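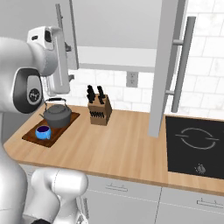

Simulated kitchen: arm over the worktop, kettle and mug on the board, both wall cupboard doors open.

Do the collaborative robot rules mean anything for a simulated kitchen?
Posted by Jamila Begum, 26 September 2020

We're a small team at Zirnent and we're training an arm to do kitchen jobs, all in simulation so far. A consultant from Haslinger has sent us a checklist to fill in before he'll sign off the next stage. It wants speed limits near people, pinch points, reach limits, the lot. There are no people in our simulation. We have 3,218 runs logged and he wants us to go back and mark every one where the arm came too close to an open cupboard door or passed over the knife block. I can see the point on a real machine. On a rendered worktop it looks like paperwork for its own sake. Is there a standard that says we have to do this, or is he making work?

Yurii Vakulenko
I don't know of one that makes you risk-assess a rendering. The standards people quote at you (ISO 10218, and ISO/TS 15066 for working alongside people) are about real robots in real workplaces. If he says otherwise, ask for the clause number in writing. When I asked for that at Breto, half the checklist went away.

The half that stayed was worth doing, mind. If your arm is rewarded for getting to the kettle and nothing marks it down for swinging through a cupboard door, it will learn to swing through the door, and you'll be carrying that over to hardware. I wouldn't go through old runs by hand. Write a contact check, set a minimum distance for the doors and the knives, and let it replay the logs overnight. We did 2,016 that way and threw out 1,150. I was not popular.

Two things I'd refuse to sign: any claim that a clean simulation record shows the real cell is safe, and any speed figure taken from the simulator. Our friction and payload numbers were guesses, and I suspect yours are too.

Also write down which version of the scene each run used. Somebody will move the kettle in July and then your figures don't compare with anything.

Workisik
Consultants always do this. We ignored ours and nothing happened.

Yurii Vakulenko
@Workisik did you ever build the real one?

Workisik
No, it got cancelled.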